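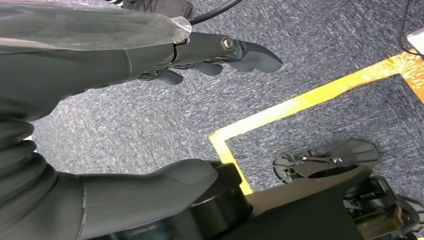 Yellow floor tape on the low-pile carpet.

Khurana cardboard organiser tray, 12 slots
Reviewed by Kiran Dixit, 18 September 2019

Corrugated board, open top, one lengthwise partition and five cross slats. Ships flat. Assembly took 10 minutes with no glue.
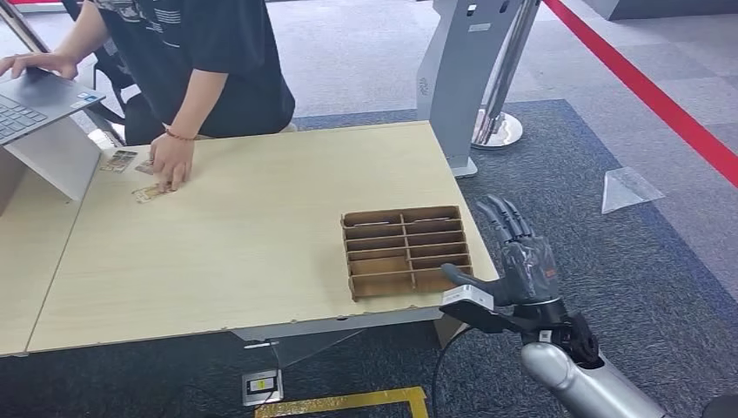 Small cards stand upright in the slots with a slight lean. The cut rims are unsealed and will fuzz with handling. No lid, no label strip. Colour is plain brown only.

Fine for sorting on a table, less so for transport. 3.5/5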